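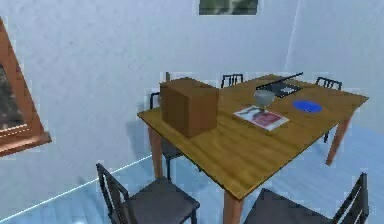 Varkthorpe is a set of mobile signal readings taken inside homes in and near the town of Groltlow, after two of the older masts there were switched over to newer equipment. It covers 90 homes on 11 streets and is meant for people who study indoor coverage, or who want to check an operator's coverage map against readings taken indoors. Walls, floors and window glass are recorded for every room. Loose furniture is left out, so a wooden dining table with a closed cardboard box standing on it would add nothing to a room's entry. Fitted metal items, such as radiators and kitchen ranges, do have a column of their own.

What is in the release

readings.csv - one row per reading, with the home, room, network, band and signal strength
rooms.csv - one row per room, with wall type, floor level, window type and fitted metal
masts.csv - mast positions, rounded to the nearest 1,000 metres
notes.txt - free text from the people who took the readings, lightly edited

All files are UTF-8 with a header row. Empty cells mean that the value was not recorded. A zero is a real zero.

How the readings were taken

Each home was visited once, in June, by a pair of surveyors carrying the same model of handset. In every room they took one set of readings in the middle of the floor and another beside the largest window, with the handset on a stand at table height. Doors were left as the household had them, and the door column says open or shut. Where a room had no window, only the middle reading exists.

The handsets were checked against a bench meter at Llewellyn, the test house that lent us the meter, before and after the survey. The second check showed a small drift on one handset. Its rows are marked with a 1 in the drift column and have not been corrected.

Signal strength is in dBm, as reported by the handset. Network names have been replaced by letters. The letters are the same across all files.

Loading the data

The files open in any spreadsheet program. For anything larger we use Weto, our own small loader, which joins readings to rooms and drops the rows with no band. Call it with the folder name and it writes a single joined file next to the originals. It will overwrite an earlier joined file without asking.

If you join the files yourself, use home_id and room_id together. Room numbers start again in each home, and joining on room_id alone gives nonsense.

Known problems

The homes are mostly brick terraces. There are few flats and no buildings above four storeys, so the set is a poor guide to city centres.

Wall type was judged by eye. Surveyors did not always agree on whether an inner wall was solid or hollow, and "unknown" is used more in the later visits than in the early ones.

Network C had a fault on its nearest mast during part of the survey. The readings are kept as they were taken. See notes.txt under "mast fault" for the streets affected.

Some rows have a band value that does not match any band listed for the mast. We think the handset was still holding on to a more distant mast, but have not been able to confirm it.

Privacy

Street names and house numbers have been removed. Homes are given in random order, and the time of each visit is cut down to morning or afternoon. Please do not try to work out which homes took part. Households agreed to the release in writing.

Changes in version 2

Added the fitted metal column
Fixed swapped window types in three homes
Removed duplicate rows left by a handset restart

Licence and contact

Free to use and share with credit to the Varkthorpe survey. Corrections should go to Svenja Kuster, who looks after the files. Please give the version number and the row you are asking about.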